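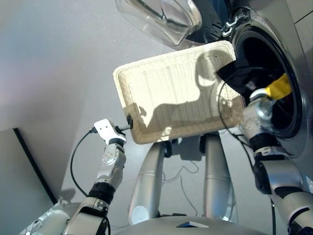
Woven tray, off-white, ribbed base, raised rim.

Hikine Low Basket Set: nine months of use
Reviewed by Natália Zeman, Dec 23, 2020

I bought the Hikine set to replace the cardboard boxes in a hall closet in Wirkby. It comes as one shallow tray and one deeper basket, both finished in a water-based lacquer. The maker rates the tray for 9 pounds and the basket for more, but gives no test method for either figure.

Weight and load
The tray weighs 660 grams on my kitchen scale. The basket weighs 900. I loaded the tray to its rating with bagged rice and left it on two end supports overnight. The base sagged slightly at the center and recovered within an hour of unloading. With the load spread out, there was no creaking. With the same load in one corner, the rim twisted and the tray rocked on a hard surface.
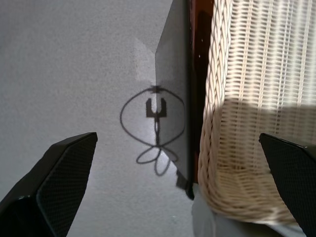 Friction is the weak point of this set. There are no feet or pads on either piece, so grip depends entirely on what is underneath. On painted shelving the empty tray slides at a light push, which is a nuisance when reaching past it. A light gray floor with a fine speckle, like the one shown, also hides the small lacquer flakes that come off in the first weeks, so vacuum even if it looks clean. Shelf liner cured the sliding – I used a roll from Kan, cut 300 millimeters wide.

Cleaning
A dry paintbrush works better than a cloth. Dust settles between the strands and a damp cloth pushes it further in. I washed the tray once, in July, with cool water and a drop of dish soap. It took two days to dry fully and one end of a strand lifted. A dab of wood glue fixed it. The braided rim of the basket takes the longest to brush out, as dust packs into the creases between the twisted strands.
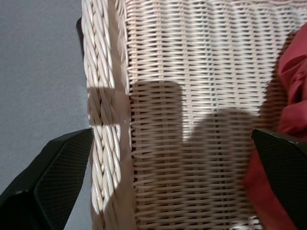 Faults and returns
The first basket arrived with a split stake near the base. The shop in Firnidbridge exchanged it without charge. The replacement has held up, apart from slight yellowing on the side nearest the closet door.

Rating: 7 out of 10. Buy liner at the same time.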